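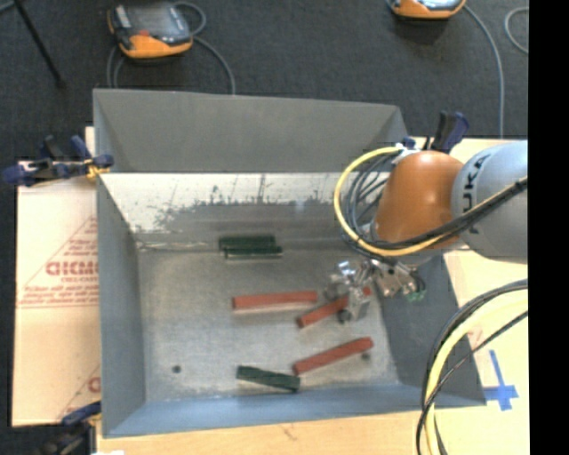
How long does it take to set up the Trerko picking kit for the first time? Plan one working day for two people, and keep the second morning free for the test picks.

Section 4. Preparing the bin and teaching the first pick

This section is for the Trerko kit with metal bin and bar-shaped parts. The robot must already be mounted and its safety functions checked by your integrator (see Section 2). The Brikis gripper controller must show no fault before you begin.

4.1 Fixing the bin

1. Put the bin inside the reach of the arm, with its long side parallel to the table edge.
2. Fix the bin with clamps on the rim. Keep the clamp handles to the outside.
3. Push the bin by hand from each side. If it moves, tighten the clamps and push again.
4. Mark the position on the table with tape. You will need this mark each time the bin is taken away for cleaning.

Note: Scratches on the floor and walls of a metal bin are normal and do not need treatment. Very bright worn places can give reflections. If the Brivance software shows a part where there is none, lower the lamp level in steps of 2 until it disappears.

4.2 Guiding the cables

1. Move the arm slowly to all four corners of the bin with the handheld controller.
2. Watch the cables at each corner. They should keep an open loop at the joint and never pull tight.
3. Rotate the wrist joint to both ends of its permitted range – this is where most cable damage begins.
4. Fasten the air hoses separately from the power cable.

CAUTION: Do not reach into the bin while the arm is enabled, also not for a part that has fallen badly. Press the stop button first and wait until the arm stands still.

4.3 Teaching the first pick

1. Lay a few bars in the bin with free space between them. Do not stack them yet.
2. In Brivance, open Parts and choose Bar. Enter the length and the colour. Bars of different colours can be saved as different parts, and each one can have its own drop position.
3. Set the speed to 11 per cent.
4. Bring the open gripper above the middle of one bar and turn it until the fingers stand across the bar.
5. Go down until the fingertips are 2 mm above the floor of the bin. Save this as Pick height.
6. Close the gripper, lift the bar over the rim and save the point as Exit.
7. Repeat with a bar that lies close to a wall. If a finger would touch the wall, increase Wall distance and try again.

When these picks work well, run the automatic test with up to 32 bars. Raise the speed to 50 per cent only after one full test without a stop.

Note: Dark green parts on a grey floor may need a longer exposure than red ones. Save the exposure for each part – the software does not copy it from the last one.

4.4 If the gripper closes beside the bar

Check first that the bin still stands on its tape marks. Then repeat the calibration in Section 3. If the error stays the same, send the log file to Karppinen service, for the attention of Daiane Siqueira, with the serial number of the gripper.

Section 4 last changed: 2/20/24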